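Vitgate Refurbishing Cooperative
Equipment Review Group
Minutes of the meeting held Nov 23, 2021

Chair: Elias Hattar
Present: Hattar, bench lead, purchasing, floor safety, warehouse
Absent with notice: shipping

1. Minutes of the last meeting

Approved with one change. Under item 4, "returned to vendor" should read "held for vendor pickup."

2. Pluva teardown kit: report on the trial

The bench lead reported on the trial of the Pluva kit, offered to us by Mudora. The kit is sold as a package: gripper with wrist camera, finger plates, printed trays for holding parts, and the job software. The arm is not part of the price. Mudora lent one for the trial and would quote for it separately.

The trial was limited to desktop towers. Laptops and all-in-ones were left out at the vendor's request. The bench lead noted that laptops are the larger part of our intake in some months, and asked that the minutes show it.

Drive removal was the main job looked at. Our towers come in with several kinds of drive mounting. The kit did best on caddies with side rails and a release that can be reached from above. Drives held by screws inside a closed cage still have to be done by hand, and the vendor does not claim otherwise. Memory was tried on fewer units and the bench lead did not want to give a view on it yet.

Cables remain the sticking point. A person has to unplug the drive and move the wiring out of the way before the arm goes in. Purchasing asked whether this time was in the vendor's figures. It is not. The vendor's sheet starts the clock with the case open and the cables clear.

The printed trays were well liked. Mudora will supply the files so that we can print replacements ourselves. Warehouse asked whether the trays could be made to fit our gray totes. The bench lead will measure.

3. Cost

Purchasing went through the quote. The gripper and trays are $2000. The software is $1300 a year, with support by phone and email included. Training is charged by the day and the rate was missing from the quote. There is no discount for a second station.

Warranty on the gripper runs 3 years but leaves out the finger plates, which are treated as wear parts. The price of a spare set has been requested twice. Purchasing will ask once more in writing.

Qudah was also invited to quote. Their system uses a closed cell and would need the east wall bench taken out. The group agreed not to go further with Qudah unless the Mudora terms fall through. Purchasing will write to them.

4. Floor safety

Floor safety asked for a written rule on hands near the gripper. The vendor's manual allows an operator to steady a part at reduced speed, but the wording is loose and does not say who sets the speed or where it is shown. Long sleeves, watches and rings were discussed. Our present bench rules cover them for the drill press and shredder only. Draft wording will extend the same rules to any station with an arm.

The stop button should be within reach of the operator from either side of the bench. A second button was quoted at no charge.

5. Discussion

Warehouse was in favor of buying one station. Purchasing was in favor of waiting for the spare parts price. The bench lead said one station would be of use for a steady run of the same model and of little use for mixed pallets, and suggested a further test on 60 towers taken straight from intake without sorting. Floor safety had no objection if the rule in item 4 is in place first.

Agreed: extend the trial on those terms. Decision on purchase put off to the next meeting. The loan of the arm can run until June if needed.

6. Actions

Bench lead: unsorted test; tote measurements
Purchasing: spare finger plates, training rate, letter to Qudah
Floor safety: draft rule for arm stations
Hattar: confirm loan extension with Mudora

7. Other business

The label printer at receiving is jamming again. Warehouse to call for service.

The meeting closed with no further items.

Attachment to item 2
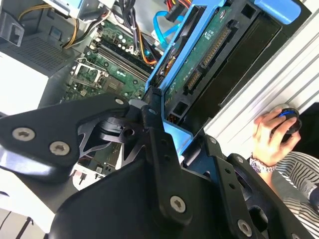
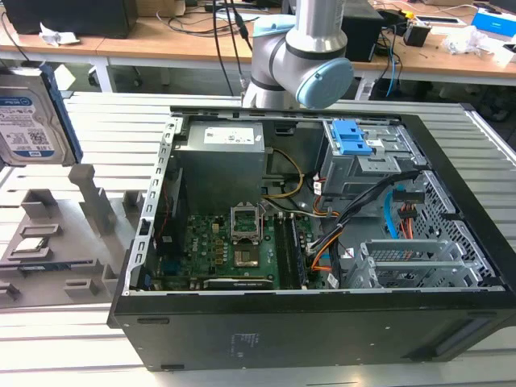
Pluva kit trial, desktop tower with the case open. First picture from the wrist camera, second from the bench.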